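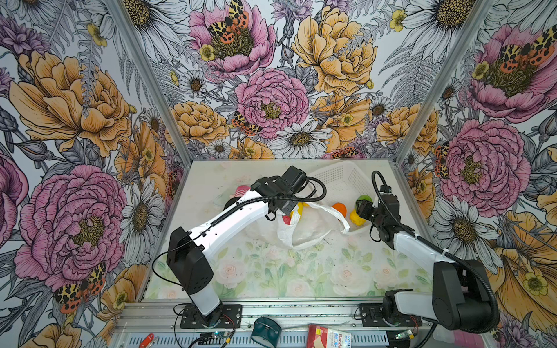 *The two arms at the Kercombe club, with toys, bag and basket on the table.*

I'd barely got my coat off before Līga Ķēniņš was telling me about wrist motors. She runs the student robotics club at Kercombe, and this term's project is a toy tidy-up: two arms, one basket, one plastic bag.

"The bag is the horrible part," she says, laughing. "A toy keeps its shape. A bag has a new one every time you touch it!"

Hanyu Lu, who's in her second year with the club, looks after the left arm and has opinions about the peony wallpaper (she loves it, moths and all). I asked how many practice runs they'd logged. "1760," she said, straight off. "I want 3718 by July, and don't ask me why that number, it's a bet with Līga."

They meet at four and are meant to finish by six. I left well after that, and Hanyu was still fussing with the cable on her arm.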